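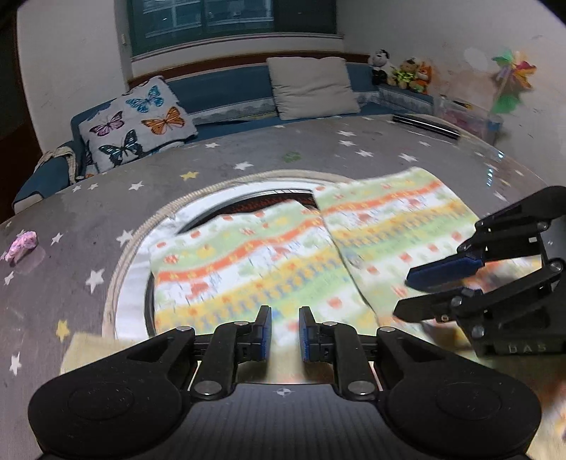 手持夹爪采布料数据：训练之前先做的几项检查

这篇写给已经拿到一批手持夹爪数据、正准备开训的人。任务是双手整理软布：抓角、提起、展开、塞进容器、叠放。硬件怎么买怎么装，网上教程够多了，本文不重复。我想写的是中间那一段，也就是数据录完、模型还没开始烧卡的时候，怎样判断这批东西值不值得训。

先交代立场。我对“人拿着夹爪随手录，录得够多，机器人就会叠衣服”这个说法一直半信半疑。论文里的演示视频我看过很多，自己复现出来的少得多。去年我们组在 Bulness 那套双臂平台上用 200 条演示训了一个叠小件衣物的策略，训练曲线漂亮得很，上真机以后第一个动作就抓空。之后花了两个多星期才查明白，问题几乎都在数据里，和网络结构没什么关系。下面的流程就是从那次开始攒的，后来 Recep Tatlı 接手维护，改过几轮，他比我还不信数据。

准备工作

需要的东西：原始视频（左右手各一路）、每路的位姿轨迹、夹爪开合宽度、时间戳。如果数据已经被转换成训练格式，把转换前的那份也找出来。只有转换后的版本就先停下，去要原始文件。转换脚本默默丢帧的情况我遇到过三次，每次写脚本的人都说不可能。

我们用一个内部小工具 Purnero 来回放，它能把两路视频、两条轨迹和开合曲线放在同一根时间轴上。没有这类工具也行，用任何能逐帧播放的播放器，再开一个画曲线的窗口，慢一点而已。

第一步：不看指标，先看片

随机抽 40 条，从头看到尾，正常速度。不要快进，也不要交给脚本去“自动筛选”。看的时候手边放一张纸，只记一件事：这一条里有没有哪个瞬间，你自己光凭画面说不清下一步该干什么。

刚性物体的任务里这种瞬间少，布料里到处都是。花布压在花布上，两层边缘叠在一起，镜头又贴得近，人知道要抓哪一层，是因为人的手感觉到了，或者人站在旁边用自己的眼睛看到了。这些信息不在视频里。策略网络拿到的只有视频，你却期待它做出和人一样的选择。

我的经验是，说不清的瞬间如果集中在任务的同一个阶段，还有救，可以补录或者加视角。散落在各处的，先别训。

有人会反驳说模型能从历史帧里推断。能推断多少，得测，不能靠相信。测法在第四步。

第二步：查夹爪开合和接触是否对得上

布是软的，夹爪合拢的宽度读数几乎不能说明夹住了没有。夹一层薄布和空夹，读数差别可能比编码器噪声还小。很多公开流程用“宽度小于阈值”来标抓取成功，拿来标杯子没问题，标布料我不敢用。

做法如下。

从每条演示里取出所有合拢事件，在合拢后一小段时间里看指尖附近的布有没有跟着夹爪一起动。可以用光流，也可以人工看。人工看枯燥，但第一批数据请务必人工看一遍，之后再拿人工结果去校验光流。

把合拢事件分成三类：夹住并带动了布；夹住了但布没有跟着走，打滑；空夹。第三类直接从正样本里剔掉，或者至少打上标签。第二类要留着单独看。操作者打滑以后通常会马上再夹一次，如果训练时把这两次动作当成一段正常流程，策略就会学到一个坏习惯，每次都先虚夹一下。我见过真机这么干，还有人夸它动作“像人”。

指尖垫的颜色和布料颜色最好拉开。深色垫配浅色花布没什么麻烦，浅色垫配浅色布时光流会乱跳，那就老老实实人工标。
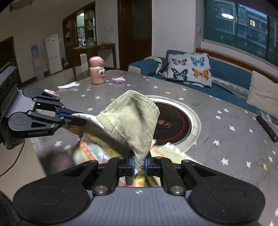 灯芯绒一类带纹理的厚布要另外分组。它的条纹方向会给光流很强的假信号，沿着条纹滑动时，算法往往认为布没动。我们比较过同一批片段的人工标注和光流标注，平纹布上两者大致合得来，灯芯绒上分歧大到没法用。如果你的数据里两种布拼在同一件衣服上，比如主体是印花薄布，领子和袋口是厚料，那就按夹的是哪一块来分，不要按衣服来分。

第三步：两只手的相对位姿

双手任务比单手麻烦的地方在这里。每只夹爪各自跑自己的定位，各自都觉得自己很准，放到一个坐标系里就对不上了。

检查方法很土。开录之前让两只夹爪的指尖轻轻碰在一起，停一秒；结束之前再碰一次。离线算出这两个时刻左右指尖的距离，理论上应该接近同一个小常数。前后差得多，说明中间漂了。这个动作加在每条演示的首尾，操作者会抱怨，别理。

如果数据是别人录的，没有碰指尖这一步，只能找替代。两只夹爪同时拉着同一块布、布绷紧的时候，两个指尖的距离不可能大于布的尺寸。拿这个当上限去筛，能筛出一些荒唐的轨迹，筛不出小漂移。我对没有首尾对碰的双手数据一律降一级使用，只拿来做视觉预训练，动作部分不要。

重复花纹的台面或者床罩也要留个心眼。满面星星、格子、波点这类背景，看上去特征点很多，定位应该舒服，可特征点长得太像，匹配错位一格的事发生过。碰上这种背景，把轨迹画出来找有没有突然的小台阶。台阶很小，平滑以后就看不见了，所以要在平滑之前画。Recep 坚持把平滑那一步从预处理里拿掉，改成训练时可选，我起初嫌他小题大做，后来同意了。

还有一个容易漏的地方：另一只手进入画面。双手任务里，这只夹爪的镜头会经常拍到那只夹爪，有时连同握着它的人手和袖子一起拍进来。部署到真机以后没有袖子，只有机械臂的连杆。遮挡形状变了，模型怎么反应没人能保证。有些组做图像修补，把人手抹掉再贴机械臂，我试过 Venis 那套修补流程，静止画面很像样，一运动起来边缘就闪。闪烁本身又成了一种线索，模型完全可能去学它。

目前我的处理是：不修补，单独统计出现人手的帧在各阶段的占比。如果某个关键阶段几乎每一帧都有手，那么这个阶段的策略就不可信，报告里写清楚。

第四步：一个便宜的对照实验

到这里数据已经清过一遍，可以做小规模训练了。先别训完整策略，训下面三个小模型，同一个骨干，同样的轮数，区别只在输入。

第一个用全部输入，两路视频加两条轨迹。

第二个把视频换成每条演示的第一帧，固定不变，轨迹照给。

第三个给视频，不给轨迹历史。

拿留出的演示算动作误差。如果第二个模型和第一个差不多，说明你的数据里动作序列太固定，模型不看图也能猜。这在叠布数据里非常常见。操作者录到后面会形成固定节奏，布也总摆在差不多的地方，最后得到一份很整齐、误差很低、对真机没有多少帮助的数据。我们那 200 条就是这样，第二个模型的误差几乎贴着第一个，当时要是做了这个对照，两个多星期就省下来了。

如果第三个模型比第一个还好，也别高兴，多半是轨迹里有漂移，模型被带歪了。回到第三步。

留出集要按“布的初始形态”来分，不能随机分。随机分等于让模型考原题。我一般把初始形态粗分成摊平、半折、成团几档，整档留出。分档带主观性，两个人分出来会不一样，那就两个人各分一遍，不一致的条目单独看。

第五步：真机上只测一个动作

很多教程到这一步就让你跑完整任务然后数成功率。叠布的成功率是个很滑的数字，什么叫叠好了？边对齐到什么程度？塞进圆筒里露出一个角算不算？标准可以在看到结果之后再定，于是结果总是好看的。

我建议只测一个动作，比如“从台面上抓起最上层布的一角并提离”。判据在跑之前写下来，发给不参与实验的人存着。我们用的判据是：提起的布只有一层，指尖合拢后布没有滑脱，下层布没有被一起带走。三条都满足记一次成功。失败要记是哪一条没满足，别只写一个“失败”。

Lại 在我们组跑过一轮这样的测试，一共 29 次。她没有报总成功率，只给了一张失败原因的表，里面最多的一项是连下层一起抓起。这张表比任何成功率都有用，直接告诉我们要补录什么：同花色叠放、边缘错开很少的那种初始状态。29 次当然太少，谁要拿它去比较两个算法的高低，我不会签字，但拿来找毛病够用了。
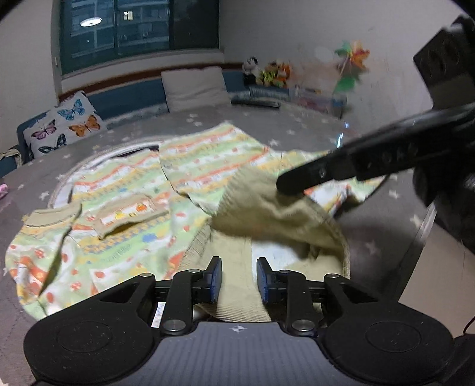
手持夹爪录的布料数据，到底要多少条才够？

没有一个通用的数，任何人给你一个都该追问他是怎么来的。我们后来扩到 570 条，抓取那一步确实变好了，但同期初始形态的种类也增加了，两个因素绞在一起，我没办法把功劳算给数量。比较靠谱的办法是固定形态种类，逐次减半数据量，看第五步那张失败表有没有变化。减到一半还没变化，就说明再录同样的东西没用，该换布、换摆法、换人录。

几个我不太买账的说法

“鱼眼视野大，所以看得全。”视野大和看得清是两码事。广角镜头把整间屋子都装进来了，沙发、窗户、墙角的玩具全在里面，真正要紧的那一小块布只占中间一点点像素，缩到网络输入尺寸以后，布边的那条线可能就剩一两个像素宽。先把图缩到训练尺寸，自己看看还能不能找到布边。找不到的话，裁剪或者提高分辨率，先试裁剪。

“家里录的背景多样，泛化自然好。”同一间屋子录一整晚，背景只有一个。窗外天黑以后玻璃还会反光，顶灯的倒影在画面里跟着镜头动，这也是背景的一部分，换到白天就没了。背景多样要靠换地方和换时间，东西摆得多不等于多样。

“人手示范天然包含力的信息。”人手里有，数据里没有，除非你装了传感器。布料绷紧以后宽度和位姿都不怎么变，力变了很多，录下来的只有前两样。Bulness 上第一次拉布就把缝线拉开了，那件小衣服现在还挂在实验室里。

“失败片段都是噪声，应该删。”空夹要剔，这个前面说过。但夹偏以后松开重来、布滑下去以后重新找边，这种片段我主张留，单独打标签。真机上出错是常态，只看过顺利片段的策略一出错就不知道身在何处。至于留多少合适，我没有好的实验支持，目前是凭感觉，有人做过消融的话请写信告诉我。

常见的卡点

时间戳对不齐。两路相机各用各的时钟，开头对齐了，录到后面慢慢错开。首尾碰指尖那一步顺便可以用来查这个，看两路画面里接触的那一帧是否同时。

合拢事件检测太多。操作者犹豫的时候手会抖，开合曲线上全是小毛刺。加一个最短持续时间，具体取值看你的采样率，画几条出来目测比照抄别人的参数快。

运动模糊。快速甩布展开的动作在室内灯光下会糊成一片，靠后期救不回来，要么加灯缩短曝光，要么让操作者慢下来。慢下来会改变布的动力学，甩开变成了拖开，所以优先加灯。如果已经录完了，把糊掉的帧标出来，算一算它们落在哪个阶段，和第二步的接触标签对一遍，刚好落在接触时刻上的那些条目降级。

回放时轨迹和画面看起来错了一小段。先查是不是播放器的问题，换一个播放器再看。我在这上面浪费过一个下午。

清理记录怎么写

每剔掉一条都记一行：编号、在哪一步剔的、理由、谁剔的。别写“质量差”三个字，过一个月谁也不知道当时嫌它哪里差。降级使用的也要记。七月那次返工就是因为有人把降级的条目又加回了训练集，表里没有理由，他以为是误删。

附表的模板放在 Purnero 的文档目录里，字段可以自己加，前四列请不要改名，后面的脚本按列名读。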